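How to work out the carbon footprint of a small office

Most small organisations want a figure for their emissions before they set a target for cutting them. You can get a reasonable first figure yourself in two or three afternoons, using bills you already have and a spreadsheet. The steps below cover a rented office with up to 30 or so staff. A workshop, a restaurant or a firm that ships goods will need more than this.

What you need

A year of electricity and gas bills
Mileage claims and travel receipts for the same year
Your waste contractor's invoices, or a note of bin sizes and collection days
A list of equipment bought during the year
The current set of government conversion factors, which can be downloaded free as a spreadsheet

Step 1: Choose your year

Pick a 12-month period and stick to it for everything. The financial year is usually easiest because the invoices are already filed that way. Avoid a year in which you moved premises or were closed for a long stretch, as you will be comparing later years against this one.

Write the start and end dates at the top of the spreadsheet. It is surprisingly common to find a footprint with electricity for one year and travel for another.

Step 2: Decide what is in and what is out

Emissions are normally split into three groups, called scopes.

Scope 1 is fuel you burn yourself: gas in the boiler, petrol or diesel in vehicles you own, and any refrigerant that leaks from air conditioning you are responsible for.

Scope 2 is the electricity you buy, along with any heat or steam piped in from elsewhere.

Scope 3 is everything else that happens because of your work, such as train journeys, flights, commuting, waste, and the making of the things you buy.

Include all of scopes 1 and 2. For scope 3, start with business travel, commuting and waste, and add purchased equipment if you can. List what you have left out in a separate tab so that next year's figure covers the same ground.

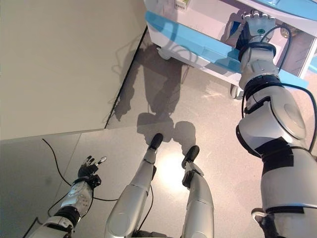

Theresia Grabner

Step 3: Enter your energy use

Use kilowatt hours (kWh), not pounds. Prices change and will hide what is going on. Every bill shows the kWh used, normally on the second page. Check whether each reading is marked actual or estimated, and if the first or last bill of the year is estimated, use your own meter readings if you have them.

Older gas meters record in cubic feet or cubic metres. The bill will have done the conversion to kWh for you, so take the figure from there.

If your landlord includes energy in the rent, ask for the building total and your share of the floor area. Say the landlord's figure for your part of the building works out at 563 kWh of gas for June. Enter that, and mark the cell as a floor area share. Ndung'u, a translation agency I helped with its first footprint, had to do this for all 12 months. The landlord took a while to answer but did have the figures.

Do not multiply one month by 12. A summer gas bill tells you almost nothing about January.

Step 4: Enter your travel

Make one row for each type of transport: car by fuel type, train, bus, taxi, short flight, long flight. Add up the distances in each. For trains, the distance between stations can be found on a route planner, and a rounded figure is good enough. For flights, use the distance between airports and note the class of seat, as the factors differ a good deal.

Taxis are awkward because receipts show a price and no mileage. Pick a sensible local price per mile, write it down, and use it for every receipt.

Hotel nights have their own factor, by country. Count rooms, not people.

Step 5: Ask staff about commuting

A short survey is enough. Ask these questions:

How far is your journey to work, one way?
How do you normally travel?
How many days a week do you come in?

Double the distance, multiply by the number of days, then by the number of working weeks. Use 46 weeks for full-time staff unless your leave allowance is unusual. If some people do not reply, use the average of those who did, and record how many answers you had.

Working from home uses energy too. There is a factor per hour worked at home, and it should go on its own row – otherwise an office that sends everyone home looks as though it has cut its emissions to nothing.

Step 6: Multiply by the conversion factors

Each factor turns a unit of activity into kilograms of carbon dioxide equivalent, written kgCO2e. Use the factors published for the year your data falls in. If your period crosses two calendar years, use the set for the year that has more of your months in it.

For each row:

activity × factor = kgCO2e

Divide the total by 1,000 to get tonnes. Keep the factor in its own column, with the name of the table it came from, so that someone else can check the sum.

Take care with electricity. The main factor covers generation. Losses in the grid are listed separately and belong in scope 3, so you need two rows for the same kWh.

If you buy a green tariff, still work out the figure using the ordinary grid factor. You can show a second figure for the tariff underneath, clearly labelled.

Step 7: Check for mistakes

Sort the rows from largest to smallest. In a gas-heated office, heating is often near the top, with flights above it if anybody flew. If paper or waste comes out largest, look for a slipped decimal point or kilograms entered as tonnes. An error of that sort once put more than 500 tonnes on a bin collection.

Then ask a colleague to redo two rows from the original bills without looking at your numbers.

Step 8: Write it up

One page will do. Give the total, the split by scope, the period, the factors used and the list of exclusions. Add the figure per member of staff if your headcount is likely to change. Save the spreadsheet and the bills together in the same folder.

Repeat the exercise at the same point each year. If you later find an error in the first year, correct it and say so in the notes.

Last updated 26/08/2024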